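Wednesday, late

Home at ten past nine with sore thumbs and far too much to say, so this gets written down before bed or it'll be gone by morning.

First the drive. I missed the turn at Jodcombe again and had to go round by the reservoir, which added enough time that I ate my sandwich at the wheel. Parked behind the Skarell building, signed the book, visitor sticker on my coat. Nermina Delić came down to get me and we talked all the way up the stairs about dishwashers. She has the same opinion I do, that the dishwasher is the best household robot ever built and gets no credit because it doesn't have a face! It doesn't load itself, though. That's the whole question, and it's why I keep going over there on my day off.

What can they do now?

I want to keep an honest list in here and not just gush, so I can look back at it in a year.

Towels, yes. I watched one of their arms fold hand towels this morning and it was slow and a little fussy about the corners, but the stack at the end was a stack I'd put in my own closet. I timed one at 30 seconds, and I can do it in four. But I get bored after the sixth towel and start doing them badly, and the arm doesn't.

Cups from a rack to a shelf, yes, if the cups are ones it has met before. Kastriot Kos brought in his grandmother's coffee cups, the tiny ones with hardly any handle, and the arm went in, closed on the air next to the handle, and lifted nothing up to the shelf with great care. We all clapped anyway. He took the cups home wrapped in his scarf.

Sorting mail, sort of. Wiping a counter, yes, but it wipes where there's nothing to wipe. I told Nermina my brother does that too.

Socks, no. Not even close. I asked about socks in the spring and I asked again today and she laughed the same laugh.

On the shop-floor side it's further along than I thought. Skulisach has a packing line where the arms put jars into cartons, and Kastriot was there last month to see it. Their count for one shift was 2,263 jars, and 2,173 of those went in without a person touching them. I did the subtraction on the back of my hand – 90 jars that somebody had to straighten or pick up or fetch back. He thought that was a disappointing number. I think it's wonderful! When I worked the line at Amini (that summer with the awful hairnets) I'm sure I dropped more than that, and I was getting paid and had a supervisor standing behind me.

But the line is the easy version, we agreed on that. Same jar, same carton, same light all day. A kitchen has a jar of capers with sticky sides, a jar with the lid on crooked, and somebody's keys in the way. My kitchen does, anyway. I made a pest of myself asking which one they'd crack first, the capers or the keys, and Nermina said the keys, because people only want them moved and don't mind much where.

Lunch was soup from the place across the street. Lentil. I had seconds. Long argument over whether anybody would really want a machine in the house that took 20 minutes to clear a table. I said I would, today, if it did it while I was in the bath. Kastriot said he'd stand there watching it the entire time and so would everyone, and I suppose he's right for the first week. My mother would follow it around with a cloth.

Then the afternoon, and my favorite part.

The jar and the ball

You hold a gripper in each hand and do the chore yourself with those black fingers in place of your own, and the way you do it is what the machine learns from. I knew this. I'd had it explained to me twice. It's another thing to stand at the table and find out how much of your cleverness lives in your fingertips. You can't feel the weight of anything. You can't tell when you're squeezing too hard. I went for a lid early on and pushed it straight off the table, and then I was laughing too much to pick it up.

Once I'd settled down it got so absorbing that I forgot to drink my tea. You begin to see the little decisions: come in low or come in high, one hand or two, whether to steady the bottom thing before you touch the top thing. I've been picking objects up for my whole life and I couldn't have told you I do that last one, but I do, every single time. I checked at home tonight with the sugar bowl.

The green ball on the little black jar is the one I could have done until midnight. It looks like a nothing job. It's the same problem as a lid set loosely on a pot, or an orange on top of the pile at the store, or the last egg – anything that will roll if you so much as breathe on what's underneath. If a machine can learn that, I'll start believing in the capers. 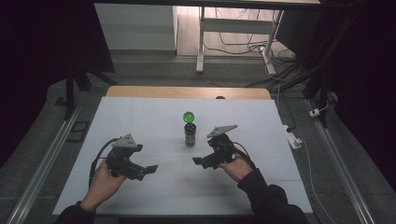
Things to ask next time

Whether the 916 tries on their whiteboard are all jar-and-ball or the whole bunch of table chores together. I meant to ask and then we got onto vacuum cleaners.

Whether being left-handed matters. I did better with my left and I'd love to know if the arm ends up left-handed too.

If they've tried it with wet hands, I mean wet grippers. Half of what I do in a kitchen is done wet.

Socks again. I'll keep asking.

Also bring back Nermina's umbrella, which is in my hall, and take a bag of my own kitchen stuff if she says yes: the garlic press, the bent whisk, the jar with the crooked lid. I've put them out by the door already so I don't forget. Tea's gone cold again. Bed.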